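Masell Community Help > Money & Taxes > Crypto

Moved coins between my own wallets, now the exchange wants my life story

Posted by Viola Longo

I have had a small pile of crypto sitting in an old software wallet for years, mostly out of laziness. In May I finally got around to moving it. First it went to a new hardware wallet, then a piece of it went to my account at Raltmont so I could sell and pay for a roof. The piece came to $1213. The roof did not come to $1213, but you start somewhere.

Raltmont took the deposit, showed me the balance, and then locked withdrawals. The message says the coins "require source of funds review" and asks for statements, a written explanation and proof that I control the sending address. The proof part I can sort of understand. The written explanation has a box with a 70 character limit.

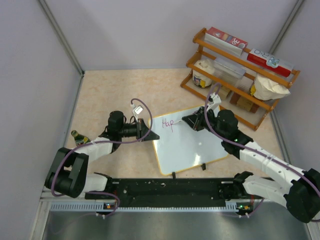 I bought the coins on Cirillo, which shut down a while back and took its website with it. What I have left is one confirmation email for $673 and a bank statement with a line that says CIRILLO and a string of digits. There were two or three smaller buys as well, and for those I have my own good word.

So: is the email plus the bank line going to be enough? Do I have to account for every coin or just the ones I sent over? And does moving coins from my left pocket to my right pocket count as a sale for taxes? My brother-in-law says yes, but he also says that about garage sales.

I'm in the US if it matters. I have written to support and received a very warm thank-you for my patience, which they seem to think I have. 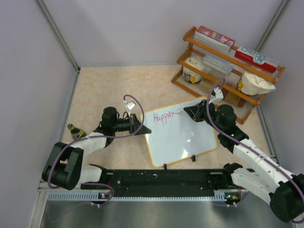
Ashton Grimshaw
Taxes first, as it's the easy one. Moving coins between wallets you own isn't a sale in the US. You keep your original cost and your original purchase date, and nothing is owed on the move itself. If you paid the network fee in crypto, that little bit can count as spending it, so write the fee down. Selling on Raltmont is the taxable part, and that's where you'll want to know what you paid.

On the review, they're only asking about what landed in their account, so don't volunteer your whole history. Send the Cirillo email, the full bank statement page as a PDF (a cropped screenshot tends to bounce), and the transaction IDs for both hops: old wallet to hardware wallet, hardware wallet to Raltmont. Put them in date order. A person has to read this, and the person is tired.

For the address, they'll either ask you to sign a message from the wallet or send back a tiny test amount. Both are normal. What isn't normal is anybody asking for your recovery words. If a "review agent" wants those, close the window.

Check your bank for the smaller buys too. Most banks will dig up old statements if you ask, sometimes for a fee. My box said 70 characters as well. I wrote "Bought on Cirillo, held in own wallet, see attached files" and that did it. Mine was unlocked after 43 hours, though I wouldn't plan a roof around that.

zinc_bucket
they all do this now, it's the ransomware stuff. everybody's coins get traced and if yours ever passed near something dodgy you get the form. use Zorus instead, never asked me anything

Ashton Grimshaw
Zorus will ask the first time you take out a decent amount. Also, she can't use Zorus instead, the coins are locked at Raltmont.

zinc_bucket
ok for next time then

Viola Longo
Thank you Ashton. The bank found two of the smaller buys and charged me for the pleasure. I have sent the lot in date order and used 68 of my 70 characters. They wanted the signed message, which took me most of an evening and a video by a teenager. No word from Raltmont yet apart from another thank-you. I'll post back when they open the gate, or when the roof comes in, whichever is first.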